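Agosto, 11 da noite, escrevendo correndo. Voltei hoje da visita ao galpão da Sevano e a pergunta do Troels Ásgeirsdóttir não me sai da cabeça — quando é que a máquina faz isso sozinha? Caixa pesada, pallet, ok. Agora etiqueta... separar folha grudada, pegar só uma, colar reto em plástico amassado. Dificil.

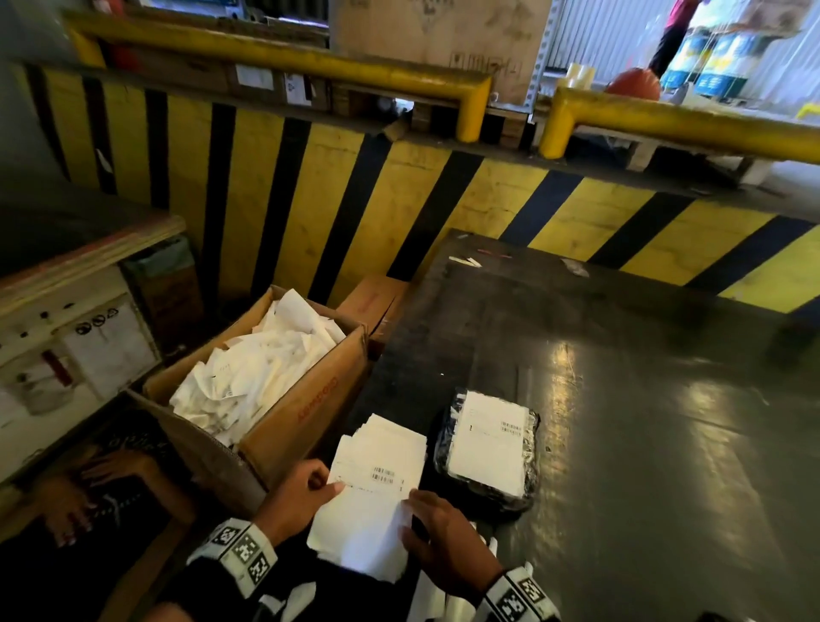 E em casa, o que um robô já faz bem? Aspirar chão liso, e pouca coisa além disso.

Dobrar lençol, nem pensar. O vídeo da Pylypenko, 13 minutos pra 6 camisetas. Vi inteiro, claro. Amanha respondo os comentários.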